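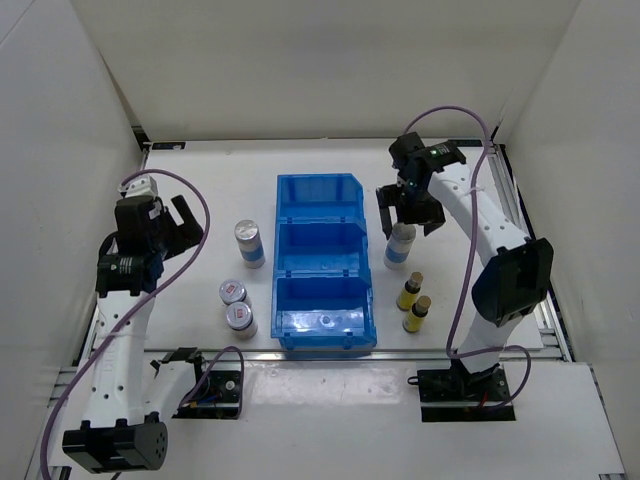 Mirsad Lazarević asks whether the cables really need looking at every time the cell is started, or whether once a month would do. Every time, please! It takes 2 minutes, and a cable that has crept into a tight bend will give you odd dropouts long before it fails outright.

## 4.3 Cables, mounts and bin: the start-up check

On the Hodance cell both arms sit on the lower platform, in front of the front rail, and each has a purple cable running from the gripper back along the arm. Those long, loose loops are meant to be there, so please don't tidy them flat — the wrist needs the slack when it turns.

1. Switch off power to both arms, and support each forearm with your hand while you do it. They get heavy quickly.
2. Start at the left gripper and follow the cable down with your fingers, all the way along the arm; then check the second cable, from mid-arm to the base. Feel for nicks, flat spots or kinks.
3. Do the same on the right arm, and take a moment over the cable tie on the long white link. It should be snug, though you should still be able to turn it with a fingertip.
4. Look over the wiring at each base mount and press any loose connector home.
5. Set the blue bin in the center of the tabletop, with its sloped lip toward the back wall or the front rail, whichever your task sheet calls for.
6. Put the cans and bottles out on both sides of the bin, then restore power and run the Sevton homing routine at 20 percent speed.

> **Caution:** The electronics on the base mounts are exposed. Keep drinks, metal tools and dangling sleeves well away from them.

**Note:** If homing stops with code 309, a cable has most likely pulled tight behind a joint. Power down, ease it free and start again from step 2. We swap the gripper cables after 1000 hours of running, even when they still look perfectly good.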